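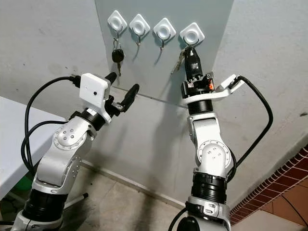 June, workshop notebook, key cutting and worn originals

Started 9.20. Carried on with the stiff copies from the Drornberg job. Prasert cut the first batch last month straight from the tenants' keys, and several came back as hard to turn. The locks had been stripped and cleaned before the complaint, so I have left them alone and looked only at the keys.

Method as before. Key held shoulder to the stop, blade flat, depth read at the middle of each cut with the pointed anvils. Zero checked on the gauge block before each key. The old flat anvils bridge the narrow cuts and read high, so the earlier column in this book should be struck through where it says "flat".

The originals are low on the peaks and rounded on the tip side of every ramp. Depth at the bottom of the cuts is much closer to the maker's figures than I expected. Most of the loss is where the pins ride on the way in. A tracing machine follows all of that, and adds whatever error the cutter wheel has on the day. The copy is then a worn key with sharp edges.

Cutter alignment: set with two identical blanks, guide and wheel both just touching. Found the guide backed off slightly. Reset and locked. I do not know how long it had been out, and the cutting log does not record it. Please write it down when the guide is moved.

Cut 8 test keys on Torine blanks, half traced from the worn originals and the other 4 cut to code from the depths, each depth taken to the nearest step. Deburred on the nylon wheel, light pressure. The wire wheel takes metal off the peaks and should stay off finished keys.

Each key then went through 100 turns by hand in the spare cylinder, dry. Traced keys: two caught on withdrawal throughout, the others turned but needed a slight lift. Code-cut keys all turned without lifting. One was gritty at first and cleared after a second pass on the nylon wheel — swarf left in the side groove.

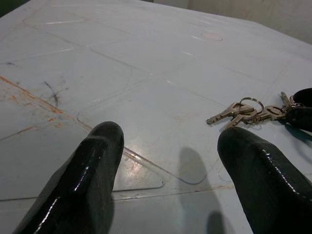

Can a key be cut to code when no code is stamped on it?

The code can be worked out from the key itself if the depth steps for that lock are known: measure each cut, match it to the nearest step, and where a reading falls between two steps take the shallower cut first, as it can still be deepened.

Prasert Ratanaporn asked whether the Yin blanks would do instead. They fit the keyway but sit loose side to side. Not used for this job. There are about 200 in the drawer, to be kept for padlocks.

To do:
— recut the Drornberg returns to code
— check the wheel for side play
— repeat the turns with a graphite-dusted cylinder
— order a second set of pointed anvils

Stopped 16.40.

Recent entries
Spring tension in old rim locks
Cleaning cylinders: solvent or dry
Torine blanks, thickness check
Padlock shackles, sticking

Last updated: June
Print this page | E-mail this page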